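Cultetside Simulation Group: Fault Gallery, Sofa Pick Task

Posted July 2020 by Severyn Holovko

A record of the contact fault found in the Etari living room set, kept for anyone running the same task files. The fault exists in simulation only. No hardware was moved with the affected settings, and none should be until the checks at the foot of the page have been done.

Background

The task is simple to state. A single arm reaches over a sofa, closes its gripper on a small object lying on the seat, lifts it clear and holds. The rooms are built in Jomevis, our in-house scene tool, and the arm runs under the Szabo controller with the same joint limits we use on the bench. Each episode starts from a different arm pose and ends when the object has been held or the time runs out.

We ran 3,000 episodes for the first full batch. The summary looked good, and the success rate was higher than in the plain table version of the task. Esperanza Tillman replayed a set of the successes at low speed and found 80 in which the fingertips had passed into the seat cushion before closing. The gripper went in, closed below the surface and came back up with the object. The success check only looked at the height of the object at the end, so these were scored as clean picks.

On a real arm the same motion would push the gripper into the seat with whatever force the controller allowed. On soft upholstery that might mean a protective stop. On a hard edge under the fabric it could mean a bent finger or a damaged flange.

Cause

There were 2 separate errors, and either one alone would have been caught earlier.

The first was in the sofa model. The shape that is drawn and the shape used for contact are stored apart. The contact shape had been simplified to a few flat boxes, and the top of the seat box sat lower than the drawn cushion. Near the front the gap was small. Toward the seam with the backrest, where the drawn cushion is fuller, it was large enough to hide the fingertips.

The second was in the controller settings. The force limit that ends an episode on hard contact had been turned off in November for an unrelated tuning run and never turned back on. When the fingers did reach the contact box, they pressed against it and the episode carried on.

Fault log entries for this batch carry the code 9, which the Szabo log viewer hides by default. Turn on "show minor events" to see them. We have since moved the code to the major group.

Gallery

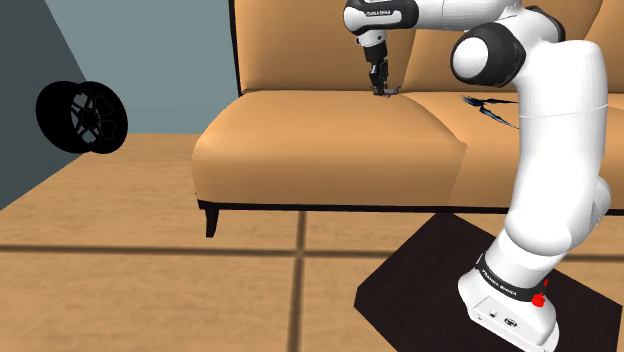
Arm over the left seat cushion, fingertips at the rear of the seat near the backrest seam. This is the region where the drawn and contact shapes differ most.

Changes made

The sofa contact shape was rebuilt from the drawn surface. File size went up and the batch runs slower. We accept this for upholstered items and have kept simple boxes for tables and shelves.

The force limit is on again and is now written into the episode header. A run with the limit off will not start unless the operator enters a reason.

The success check now reads the lowest point of the gripper over the whole episode and fails any pick in which that point drops below the drawn surface.

Before using these files on hardware

Confirm that the room file was exported after the rebuild. Older exports load without a warning.

Read the force limit from the running controller, not from the settings file.

Replay a sample of successes at low speed with contact shapes shown. Include poses where the arm reaches toward the back of the seat.

Discard any policy trained on the first batch. Retraining from it carried the pressing motion over, even with the corrected sofa.

Still open

The armchair and the bed use contact shapes made by the same method and have not been checked. Do not use either one until Esperanza has signed them off in the model list.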